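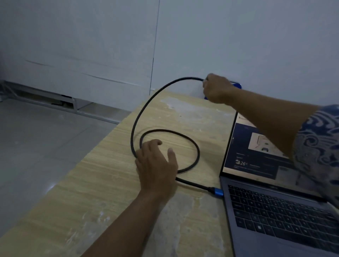
Cable routing gets its turn

Big news from the Korkby bench! Since 21st August the harness team has been teaching the new arm to handle cables, and it's been a treat to follow. Thịnh Ngô does the job by hand first — lay the loop, hold it down, seat the connector — and the recordings become the lessons the arm learns from.

Cables are fussy. They spring back, they twist, and a stiff braided one has a mind of its own, so there's real skill in where you put your free hand. We have 1073 recordings so far, and the 200 best have already gone over to the Nuren cell for a first try.

What changes for the crew? Miroslava Trnka has moved off the repeat plugging shifts and now checks the arm's work and fixes the odd ones, with far less reaching (her shoulder is thrilled). Everybody on the bench keeps their place, and four people have asked to train as cell leads. I love that!

The Salcombe line is next, in November. If you'd like an hour at the bench before then, add your name to the sheet by the tool crib — beginners very welcome.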